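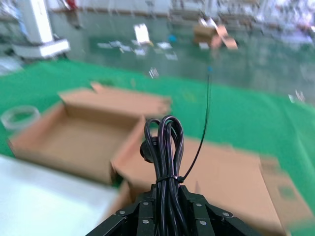 A coil of black cable, still in its zip tie, with cardboard boxes beneath it.

Home | Features | Reviews | Letters | Subscribe

The Cable Nobody Asked For

By Aurel Enache

I bought a desk lamp in June and got a cable I already owned. Then I bought a speaker, and got another. By the time the label printer arrived I had stopped opening the little bundles at all. They went into the drawer under the phone books, tie and all.

The people who sell us these things say the drawer is our fault. Plidance, a mail-order firm that likes to talk about its packing, put out a leaflet last year called "Seven Ways to Love Your Cables." I read all 7. Four involve buying a pouch. One suggests sorting by color, which is a fine plan if your cables come in colors. Mine are black. So is every plug on the end of them.

I emptied the drawer onto the kitchen floor to see what the problem looked like. It came to 41 cables, and I could name the use of nine. Most had never been let out of the factory loops, those tall flat hairpins pinched at the middle with a plastic tie. The tie is a small insult of its own. Its tail sticks out far enough to poke you in the wrist, and the head can't be undone without snips. I have nicked a cord that way, and I doubt I'm the only one.

Brolik, which makes the pouches, sent me a set to try. They are nice pouches. After two weeks I had a drawer full of pouches with cables in them, and I still didn't know what the cables were for. A label would have done more, and masking tape costs next to nothing.

Then there is the cardboard. Every cord seems to come in a tray inside a box, and the box comes inside a bigger box. I flattened a month's worth against the hall wall and the stack slid over twice. The Fuentealba catalog, which runs to 391 pages, has an entire section on "right-size packaging." I ordered a plug adapter from it. It came in a carton that would have held a pair of boots.

Firms will tell you that leaving the cable out brings complaints. Maybe so. I asked Peltunis, a small audio outfit, what happened when it made the cord a box you tick at checkout. It said that of 2073 orders over one spring, up to a third went out without one. I'd like to see the letters from the people who forgot to tick before I call that a success, and the company didn't offer them. Prices, I noticed, stayed where they were.

For now I have thrown out the pouches' instruction cards, taped names on nine cords and taken the rest to the repair shop on the corner. The man there looked into the bag and asked if I wanted any more. He has a drawer too.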